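Imcombe Makers and Repair Group
Minutes of the September meeting, held in the upstairs room at Clarnley, 7.30 pm

Present: Jhun Cabrera (chair), eleven members, two visitors from the Jellel group.
Apologies: received from four members and noted.

1. Minutes of the last meeting
Agreed as a correct record, with one change. Under item 5 the shelf brackets were bought from Nazari and not donated by them. The chair signed the corrected copy.

2. Matters arising
The broken blind in the small room has been taken down. The landlord will not replace it before winter, so members are asked to use the spare curtain, which is in the cupboard under the stairs.
The key safe code has been changed. Anyone who did not get the new one should ask Jhun after the meeting.
The lost property box is full. Anything not claimed by the end of the month will go to the charity shop - this includes two umbrellas and a good pair of work gloves.

3. Money
The balance stands at £894 after the rent was paid. The only large payment since the last meeting was for the new extension leads. Subscriptions have come in from 34 members. Reminders will go to the rest by email, and one letter will be posted to a member who has no email address.
It was asked whether the tea money should be kept apart from the main account. Agreed to leave it as it is for now and look again in the new year.

4. Storage and small parts
This item had been held over from the last meeting and took up most of the evening.
Jhun reported that the shelves along the back wall are now up and level. The old biscuit tins and ice cream tubs are still in use for screws, washers and fuses. Several have lost their lids, and two were found to hold a mixture of everything. Members had been asked to bring their views on what should replace them.
One member spoke in favour of drawers. They keep the dust out and look tidy, but they cost more, and the last set jammed whenever the long bolts were put in. Another preferred jars, as the contents can be seen from the side. It was pointed out that glass was a poor choice over a hard floor, and the member agreed.
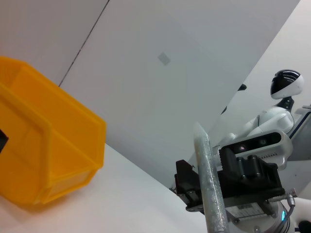

Plastic parts bins had the most support. The Jellel visitors have used them for two years and said they would not go back to tins. Members liked the yellow one with the open front and the stepped sides, as a hand can go straight in without lifting anything down, and bins of that type can be stacked. The raised rim along the top was also thought useful. Against this, an open front lets dust in, and a bin that is knocked over will empty itself across the bench. The Jellel group deal with the first point by laying a strip of cloth over anything that is not used weekly. They had no answer to the second, other than not filling the bins to the top.
There was some discussion of colour. One proposal was to have a different colour for each trade: electrical, woodwork, bicycles and sewing. Another member said that labels would do the same job and that colours would be forgotten by Christmas. Put to a vote, labels were preferred by seven to four, with the visitors not voting.
Agreed to spend up to £100 on bins, to be bought in one size only so that they stack with each other. Jhun to ask Nazari for a price and to report back. Agreed also that nothing should be tipped into a new bin until it has been sorted.

5. Sorting session
A sorting session will be held before the next meeting, starting at 10 am and finishing by lunch. The long tables will be put out the night before. Members should bring trays or shallow boxes if they have them. Rusted screws and dead batteries are to be kept apart and taken to the tip afterwards. Soup will be provided, but please bring your own mug.

6. Repair morning
The last repair morning saw 30 items brought in, most of them lamps and toasters. Four were sent home as unsafe to mend. The sewing table was busy all morning and a second machine would help - one member may be able to lend hers and will confirm. The signing-in sheet ran out and more will be printed.

7. Any other business
The tap in the kitchen is dripping again. Jhun to ring the landlord.
A member asked if the side door could be left unlocked during sessions. Not agreed, as it cannot be seen from the main room.
The Jellel group invited members to visit their workshop in the spring. They were thanked for coming and for their advice on item 4.

8. Next meeting
Same room, 7.30 pm. Items for the agenda should reach the chair a week beforehand.

The meeting closed at 9.10 pm.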